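Timovcombe Shared Workshop - Bench Arm Build
Progress report to the Lebrun Small Projects Fund
September 16, 2026

We use cookies to remember your settings. Accept / Manage

1. Status

The build is on schedule for the second stage payment. The arm is mounted, powered and running from our own control code, and the gripper has its final finger pads. Work has moved from assembly to the pick and stack trials named in the grant agreement. Two items are late: the written safety sheet and the spare finger set. Both are covered in section 5.

Spending to date is $3,194 against the award. The largest single item this period was $660 for the replacement power supply and motor cable. The first supply tripped whenever two joints accelerated together, and the seller would not take it back after the return window closed. We have moved the money from the enclosure line, and no increase is requested.

2. Mounting and bench layout

The arm was first fitted to a rolling cart in March. The cart flexed at full reach and the tool point drifted enough to spoil repeat picks. The arm now stands on a metal block and base plate bolted to the table. Drift at the tool point has not been a problem in normal use after that change.

The work area is marked in black tape. The square is the place target and the single strip is an alignment reference. We tried printed paper targets earlier, and they curled and had to be replaced too often. Tape is cheaper and can be renewed by any member with a ruler.

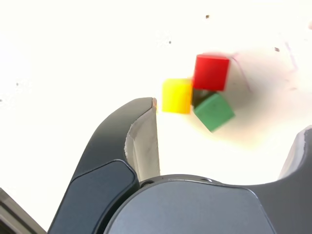 Figure 1. Gripper fingers open, with the red, yellow and green cubes ahead of them.

3. Gripper

The finger shells are unchanged from the last report. The pads are the third type tested. The first was too hard and let a cube turn when it was held near a corner. The second held well but left residue on the wood. The current pads are cut from Jolero sheet and glued to the inner faces of the fingers. They are treated as a wear part and will be checked at the start of each month.

Closing force is limited in software. The limit is set low, which costs a little grip on a badly angled cube, but a member can pull a hand free without using the stop button. We intend to keep this setting for open evenings even if a higher one gives better trial results.

Exposure on the wrist camera remains a weak point. Under the overhead lights the pale surface washes out, and color is then the only dependable cue for finding a cube. Fixed exposure helped. A diffuser for the nearest light has been bought and not yet fitted.

4. Trials

The trial task is to pick each of three colored cubes from a loose cluster and place it at the taped square, then return all three to the start area. The order of picks is set by the operator at the beginning of the run. A run counts as a pass only if no person touches a cube between start and finish. 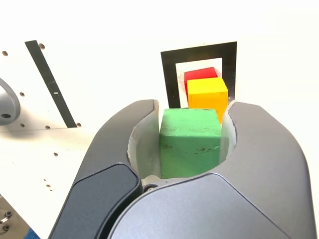
Of the 40 runs in the first set, 24 passed. Most failures came from the approach angle. When a cube sits turned against its neighbor, the tip of one finger lands on the neighbor and pushes the whole group out of position. The planner then works from an old estimate and closes on nothing. Two changes are in hand:

- a fresh camera reading after any contact above a set force
- a choice of two wrist angles for each pick, taking the one with more room on both sides

The second change is written and has been run in simulation only. It adds a short pause before each descent. We do not regard cycle time as important at this stage - the agreement sets no target for it.

Logging now runs through the Nokura package written by members here. Joint positions, gripper state and camera images are saved for each run under one run number. Earlier logs were kept in separate folders and could not always be matched, so the first results from the cart have been left out of this report.
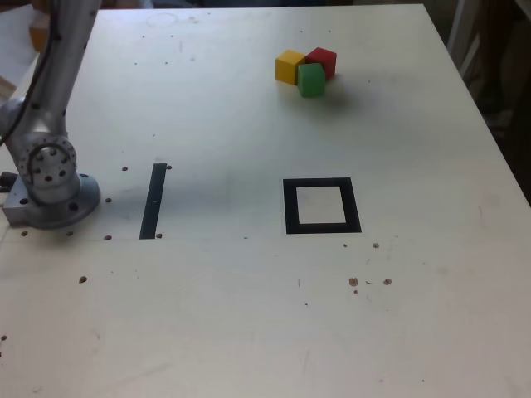 Figure 3. Arm base, tape markings and cube cluster on the table.

5. Late items and next period

The safety sheet is drafted and waits on a final wording for the stop procedure. It will be sent separately. The spare finger set is delayed by a fault on the workshop printer, now repaired.

Work for the next period is as follows.

- Fit the light diffuser and repeat the camera calibration.
- Load the two-angle planner on the arm and repeat the full trial set.
- Tidy the cable run along the upper arm and add strain relief at the joint.
- Print and fit the spare fingers - one pair on the arm, one pair in the drawer.
- Price a smaller enclosure to suit the reduced budget line.

Receipts and the run logs are in the shared folder. We ask that the second stage payment be released on the usual terms.

Shares: 6 | Comments: 2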